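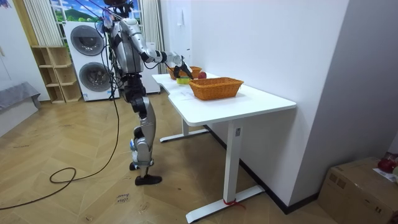 Heft 15, Seite 317

# Einen Humanoiden per Fernsteuerung anlernen: Apfel in den Korb

Wer zum ersten Mal selbst die Arme eines Humanoiden führt, vergisst den Moment so schnell nicht wieder. Man hebt die Hand, und auf der anderen Seite des Raums hebt sich ein Greifer! In dieser Folge bringen wir dem Roboter eine kleine Aufräumarbeit bei: Ein Apfel soll vom Schreibtisch in einen der beiden orangefarbenen Flechtkörbe wandern. Klingt banal, ist aber ein wunderbarer Einstieg, weil fast alles darin vorkommt, was später bei schwierigeren Aufgaben wieder auftaucht.

Ihr braucht einen Roboter mit mindestens einem funktionierenden Greifarm, ein Bediengerät (wir nehmen die Handcontroller von Morico, jedes andere Paar mit Lageerkennung tut es auch), einen Rechner mit der Aufzeichnungssoftware und einen Tisch, an dem der Roboter bequem stehen kann. Das Projekt heißt bei uns intern »Borkowska«, und unter diesem Namen liegen auch die Konfigurationsdateien.

## Vorbereitung

1. Tisch freiräumen und nur das hinstellen, was zur Aufgabe gehört. Ein paar Störobjekte dürfen sein, die heben wir uns aber für den zweiten Durchgang auf.
2. Den größeren Korb in die Tischmitte, den kleineren weiter nach hinten zur Wand. Der Apfel liegt zum Start neben dem hinteren Korb.
3. Kabel prüfen. Die Leitungen von Kopf und Schultern laufen nach oben weg und brauchen Spiel. Das lange Kabel am Boden legt ihr in Schlaufen neben den Roboter, niemals zwischen Füße und Tischbein.
4. Not-Aus in Reichweite legen und einmal auslösen. Wirklich drücken!
5. Den Roboter an die Stirnseite des Tisches stellen, Knie leicht gebeugt. So hat die Balanceregelung Reserve, wenn er sich nach vorn lehnt.

## Arme koppeln

Haltet die Controller so, wie die Greifer gerade stehen, und drückt erst dann die Kopplungstaste. Wer das überspringt, erlebt einen Ruck im Arm. Beginnt mit halber Übersetzung:

```
projekt: borkowska
arm: vorne
skalierung: 0.5
aufzeichnung: aus
```

Jetzt ein paar Minuten einfach spielen. Über den Tisch streichen, ohne ihn zu berühren, den Greifer öffnen und schließen, das Handgelenk drehen. Den zweiten Arm lasst ihr hängen. Er wird für diese Aufgabe nicht gebraucht, und entkoppelt kann er auch nichts vom Tisch fegen.

## Die erste Vorführung

Aufzeichnung einschalten, Greifer in die Startposition, kurz stillhalten. Dann:

- von oben an den Apfel heranfahren, mit offenem Greifer
- eine Handbreit darüber anhalten und ausrichten
- senkrecht absenken, langsam schließen
- gerade anheben, bis der Apfel klar über dem Korbrand ist
- über den großen Korb schwenken, absenken, öffnen
- zurück in die Startposition

Fahrt ruhig und ohne Zögern. Pausen mitten in der Bewegung lernt das Modell brav mit, und dann steht der Roboter später an genau derselben Stelle und grübelt. Eine verpatzte Aufnahme löscht ihr sofort, solange ihr noch wisst, welche es war.

## Abwechslung hineinbringen

Nach 15 sauberen Durchgängen wird der Apfel versetzt: mal näher an die Tischkante, mal vor den kleinen Korb, mal hinter den großen. Auch die Körbe dürfen wandern. Unser Datensatz aus dem Raum in Likarthorpe umfasst 543 Aufnahmen, davon 99 mit verschobenem Zielkorb, und gerade diese haben richtig viel gebracht.

Danach kommen die Störobjekte dran, zum Beispiel ein Blatt Papier flach auf der Platte oder ein kleines Ding in ähnlicher Größe wie der Apfel. Es bleibt einfach liegen. Der Roboter soll daran vorbeigreifen lernen.

## Wenn es hakt

**Der Greifer kommt nicht bis zum hinteren Korb.** Den Roboter näher an den Tisch stellen, bevor ihr an der Skalierung dreht.

**Der Apfel rollt weg.** Weiter öffnen und steiler anfahren.

**Der Arm zittert.** Bei uns war es meistens der Funkempfang. Controller neu verbinden, Kopplung wiederholen.

Die Konfiguration und das Prüfskript für die Aufnahmen liegen im Cadville-Archiv im Ordner `borkowska/apfel`. Im nächsten Heft nehmen wir den zweiten Arm dazu und heben einen ganzen Korb an, worauf wir uns schon riesig freuen!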